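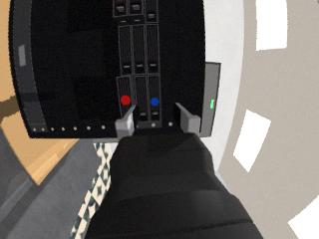

I bought the Kunberg moisture meter because I was tired of being lied to about firewood. Every fall the same thing happens. A truck shows up, a man tells you the oak has been split and stacked for two years, you hand over the cash, and by December you have a stove full of hissing logs and a black window. If a pocket gadget could settle the argument in the driveway, I figured it would pay for itself in one delivery.

That was the theory, anyway. I've now had it for one full heating season and I'm less impressed than the other reviews told me I would be.

What you get is a handheld meter with two steel pins, a plastic cap, a battery and a folded sheet of instructions in very small type. It cost me $88, which is a lot for two pins and a screen. The Grideo, which my brother-in-law has and which looks to me like much the same thing in a different color, sells for less than half that. Kunberg says the extra money goes into "species correction," meaning you tell it whether you have oak, beech, pine or whatever, and it adjusts the number. There are 14 settings. Hickory isn't one of them, and hickory is about a third of what gets sold where I live. The sheet says to use "the nearest comparable hardwood." Fine, but which one? I tried the same split of hickory on the oak setting and then on ash and the readings were 5 points apart. When the whole question is whether your wood is at 20 percent or 25, a gap like that is the entire answer.

The numbers are at least steady. Push the pins into the same holes and you'll get the same reading, more or less, every time. I checked it against the slow method, where you weigh a chunk, dry it in a low oven until it stops losing weight, and do the math. On red oak the Kunberg came close enough that I had no complaint. On pine it read low, so it was telling me the wood was drier than it was. That's the wrong direction to be off in.

Cold is a bigger problem. The box says nothing about temperature, but the sheet does, on the back, near the bottom. Below freezing you're supposed to bring the wood indoors and let it warm up before testing. So much for the driveway. If the seller is standing there in January with the engine running, you aren't going to ask him to wait until morning while a log sits in your kitchen.

You also have to split the piece first. A reading from the outside of a log means close to nothing, and the same goes for the ends, which dry out long before the middle does. Kunberg's ads show a hand pressing the meter against the bark of a round. I'd love to know who approved that. I tried it their way on a maple round that I knew had been standing in spring, and it came up as ready to burn. Then I split it and tested the fresh face, and it was nowhere near.

I asked Abilio Herrero about all this. He has sold wood out of the lot behind the old Lo Presti feed store for as long as I've been buying it, and he's one of the few who'll tell you a load isn't ready and send you home. He owns a meter, a Gilis, with pins so worn they look chewed. He uses it mostly to end conversations with customers who have bought one themselves. His own test is to knock two splits together and listen, then look at the color and heft one. I said that sounded like guesswork. He said sure, and handed me two pieces. I got it right. I also got it right with the next pair, and I hadn't taken the Kunberg out of my coat.

Now, he has handled a great deal more wood than I have, and I don't trust my ear on a species I don't know. For someone in a first house with a first stove, a meter is probably worth owning. I'd just buy a cheap one.

Other gripes. The pins bend if you lean on them at an angle, and replacements come only from Kunberg. The cap falls off in a pocket, after which the pins are in your pocket too. The screen has no light, a nuisance in a woodshed at five in the afternoon. The app is supposed to store 2,000 readings, and I can't picture the person who wants them. I made an account, logged one afternoon's worth, and have not opened it again. It wanted my location, too.

The battery has lasted, I'll give it that. It also survived a drop onto concrete with only a scuff on one corner.

If you get one as a gift, keep it and use it on fresh-split faces of oak at room temperature. For everybody else the better purchase is next year's wood, this June, stacked off the ground with a cover over the top and the sides left open.

Two stars out of five. I'd go to three if they added hickory.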